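Cell Notes > Simulated benches > Tube rack bench > Setup and reset

Setting up the tube rack bench in sim

Quick version for whoever picks this up after me. Covers the table layout, arm base, gripper heights, then what to do when it starts missing caps. All of it is the simulated cell, nothing to do with the real bench downstairs, that has its own page (Savchuk folder).

Updated 4/25/23, old Baven layout is gone, don't load it. 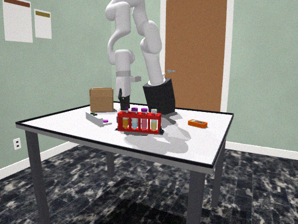
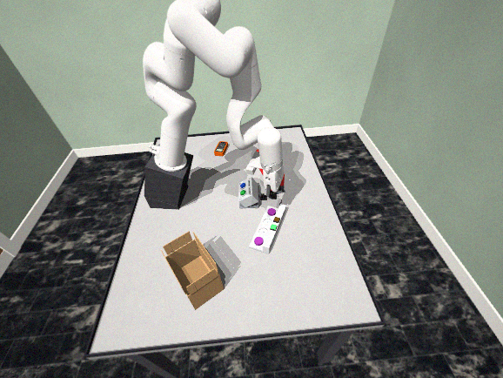
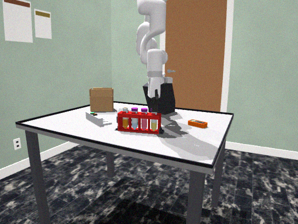 Tube rack bench in sim. First and third views: gripper down at the red rack. Second view: gripper by the small box with the blue and green buttons.

Before you start

Need the Vultmont scene pack and the Codex launcher, both on the shared drive. Copy them local first. Running off the share works but loads so slow you'll think it hung. Close any other scene. Two open at once and the second one grabs the wrong arm config, no warning.

1. Load the room, then the table

Room first. Table second. Other way round and the table drops through the floor on the first physics step. Check the legs are sitting on the tile and not sunk in. If they're sunk, nudge the table up in Z, let it settle, save.

Lock the table once it's settled. I forget this every time.

2. Place the arm base

Base goes at the back of the table. Snap it to the table top surface, then check the rotation numbers. All should read zero except yaw. Any roll or pitch in there and every height you teach afterwards is off by a bit, and the further you reach the worse it gets. Don't eyeball it, read the numbers.

Parent the base to the table. Then if someone moves the table the arm comes along.

3. Put the objects out

Rack toward the front middle. Cardboard box on the left side. Orange handheld well clear of the rack, it's flat and easy to forget and the forearm doesn't touch it but your collision margins will complain if its too near.

Rack has to be dynamic, not static. Tubes dynamic too. Drop the tubes in from just above the holes and let them fall, don't type in a final position. Typed positions overlap the rack mesh by a hair and the tubes pop out when you hit play. Looks funny, wastes ten minutes.

Caps are separate meshes. Fixed joint between cap and tube, one each. Miss one and you'll lift a cap with no tube under it.

4. Teach the heights

Three points for each tube:

- hover, 70 mm over the cap
- grip, fingers level with the lower part of the cap
- lift, same X and Y as hover but higher, so the tube bottom clears the red bar

Wrist vertical for all of them. Jog straight down from hover to grip with linear moves only. Joint moves look ok at the first tube and then swing into the neighbor on the next one.

Teach both end tubes and let it interpolate the middle ones. Then check the middle ones anyway.

For the button box teach the approach from above and beside, slow speed. Save it as a seperate program. Don't chain it to the rack program untill both run clean alone.

5. Gripper settings

Close timeout 800 ms. Shorter and it reports closed before the contact settles. Force low, go up in small steps. Too high and the solver shoves the cap sideways through the finger, which you can't see from the front view, check from behind as well.

Set friction on the finger pads, not the whole gripper body. Someone (me) put it on the whole body once and the housing was dragging tubes along.

6. Test run

Run 3 cycles at slow speed with contacts display on. Watch the fingers, not the tubes. Then full speed, 3000 steps per cycle cap. If it hits the cap it's stuck on something, stop and look, don't raise the cap.

When it goes wrong

Misses caps, always same direction: base moved. Recheck step 2, reteach the end tubes.

Misses caps, random direction: rack is sliding. Raise rack friction. Please don't make it static to fix this.

Tube jitters in the rack: overlap. Take the tube out, drop it in again.

Gripper won't open: old close command still queued. Clear the queue, then reset. Reset alone won't do it.

Arm loops up high and sits there: it picked the other elbow solution. Set the elbow preference in the arm config, restart the program from hover.

Everything dark: lights didn't load with the room. Reload the room, table is locked so it'll stay put.

Looking after it

Save a clean copy after every reteach, put the date in the file name. Full re-check of base numbers every January plus any time the physics version changes. Shadows on high only if you're recording, otherwise turn them down, they eat frame rate.

Collision margins are in the table file and not the arm file. Change them there or they get overwritten at next load.

Questions to Paavo Laitinen. Still to write up: tray pick positions, and the long panel with the purple buttons.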